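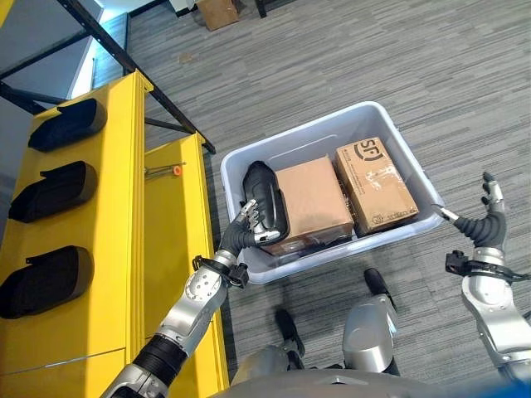
5 January 2026

Parts bin, again. Kurnetti wants one tote per order and no inner packing, and I still don't buy it. The black molded part went in standing up on the left, two cardboard boxes to the right of it. It fits. Fitting was never my complaint.

My complaint is the gloss. That finish marks if you look at it wrong, and the plan has it riding next to taped cardboard for the length of the Manarine run. Bondent's sheet claims 266 trips without a visible scuff. It doesn't say what was in the bin with it, or who was looking. I'd like to see those parts under our lamp before I believe a word.

The ribs bother me less than I expected. They're curved and there's plenty to get hold of. The slot is where I'd bet on a crack, if a box corner ever finds it.

Also not sold on the bin. Wide rim, good to lift by, fine. But the Ocampo quote is for 3000 of them and we have tried 4. Iara Cabral says the lids will settle it. What lids? They aren't on the quote.

The carpet is kinder than the dock floor, so whatever we learn in here about sliding a full bin only half counts.

To do: repeat with the part lying down. Repeat with the boxes swapped. Ask Iara for the lid drawing and the part weight. Old label stock (876 left) is the wrong size for the rim, don't reorder.

Leaving the trial marked open.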